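Sandberg Residents' Services
Minutes of the Working Group on Kitchen and Cleaning Machines
Held Tuesday, December 31, 2019, small meeting room, 10 a.m.

1. Minutes of the August meeting
Agreed, with one correction. The cost of the Lustano floor scrubber is $3000 and does not include brushes.

2. Floor scrubber
The scrubber has been on the ground floor hallway since August. It does the straight run well and stops at door mats. Staff still do the corners by hand. Agreed to keep it and to remove the mats on cleaning days.

3. Table clearing
The group discussed whether a machine could clear tables after lunch. The dining room seats 56 and clearing takes two people most of an hour. Sketura has asked if we would take part in a trial next year.
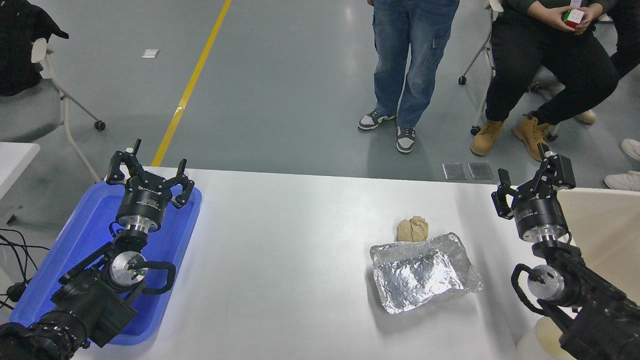
Clearing a table is several jobs to a machine, and the group went through them in turn. Plates and mugs are stiff and keep their shape. Light trash is harder. A crumpled foil tray like the one between the two arms has no regular edge to take hold of, and two-finger grippers have to close on whatever fold comes first. One member thought this was a small matter next to half-full glasses. Another said that foil and napkins are most of what is left on our tables - the plates go back with the diners.

It was noted that a person does 12 tables without thinking about the order. The group would want to see a machine do one full table, with food on it, before any talk of price.

4. Paper cups
Turkesard supplies our cups in sleeves of 100. The question was whether a gripper would crush them. 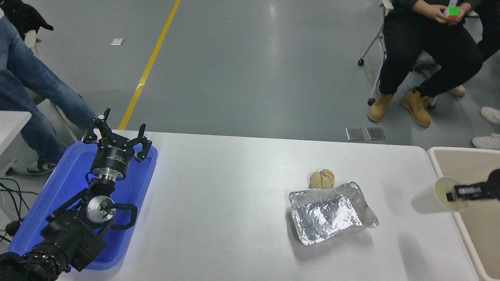 Members felt that a crushed cup does not matter if it is going in the trash, but it does if there is coffee left in it. Sketura to be asked what happens with liquids, and who wipes up. Also to be asked how long one table takes and whether someone has to stand by.

5. Decision
No purchase at this time. The group is willing to host a trial on two tables, outside lunch hours. Present clearing shifts to stay as they are.

6. Other business
The dishwasher on the second floor is leaking again - reported to the supplier.

Next meeting to be set once Sketura has replied. Meeting closed at 11:15 a.m.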